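Robot learns to pick things up by studying people who drop them

May 9, 2021
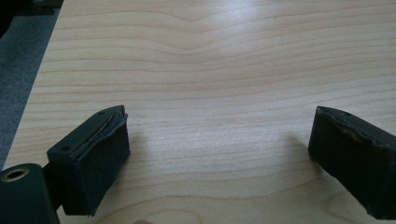

The trouble with success

A research group at Mustolham has published a method for teaching robots to grasp household objects, and its main finding is that the demonstrations most laboratories throw away are worth keeping. The fumbles, in other words. The near misses, the spoon that went under the sofa.

The usual recipe in this line of work goes as follows. A person takes a hand-held gripper, a sort of litter-picker with a doctorate, and uses it to do something ordinary such as moving a cup from one side of a table to the other. A camera on the tool records what the fingers see. Do that enough times, feed the recordings to a learning program, and a robot arm with matching fingers can be asked to have a go.

By long custom, any recording in which the cup ends up on the floor is deleted before the program gets near it. The Mustolham group, led by Donal Heffernan, has spent the best part of two years asking whether this is wise. Their paper runs to 20 pages and says no, with graphs.

How it was done

The group collected 2,000 demonstrations on ordinary furniture, in offices and borrowed kitchens. Of these, 400 went wrong in one way or another. Some grips closed too early, some too late, and a small but stubborn group closed perfectly well on nothing at all, the object having rolled off to pursue other interests.

Two versions of the program were then trained. The first saw only the tidy recordings. The second saw the lot, with the bad ones marked at the moment where things started to go astray. Marking them was done by hand, and the paper thanks the people who did it with a warmth that suggests it was not much fun.

The method has been named Ikier. The paper does not say what this stands for, and Heffernan, when asked, said it had been the name of a folder.

What they found

Each version was given 100 attempts at picking up objects it had not met before. The version brought up on success alone managed well enough until something slipped, at which point it carried on regardless, lifting empty fingers to the proper height and setting down nothing with great care. The version that had seen failure was more inclined to stop, open up and try again.

"It has a sense of when it's losing," Heffernan said. "The first one had only ever won, so it assumed it was winning. I have sat on panels with people like that."

The improvement was largest with slippery and rounded things, and smallest with boxes, which both versions could handle and which, Heffernan noted, most robots could handle when he was a student. On soft items such as dishcloths there was little between them. The paper gives this result one sentence.

A word about the padding

Readers hoping for gleaming hardware may want to look elsewhere. The gripper fingers are faced with black pads, and the upper edges have worn and peeled to the point where paler stuff shows through. The group has not been in a hurry to change them. Heffernan's view is that a program which can only cope with new pads will be of use for a short while after every delivery.

There is a section in the paper on this too, though it is shorter than he wanted. One reviewer asked whether wear had affected the results. The reply, now printed as an appendix, is that it very probably had, and that the same would be true in anybody's kitchen.

Not everyone is won over

The robotics group at Conneely, which has published on the same problem and keeps only its successes, is polite about the work and unconvinced by it. Their objection is that 400 failures is a modest helping, and that people fail in rather similar ways. A robot left to its own devices will find fresh ones.

Heffernan concedes the point. The next round of collection will ask helpers to use the gripper in their weaker hand, which is expected to raise the failure rate nicely. Worent, a maker of kitchen fittings, has agreed to lend a showroom for the purpose and has asked that the good glasses be left in the cupboard.

The recordings will be released once the sound has been taken off them. It was decided in January that the language was unsuitable.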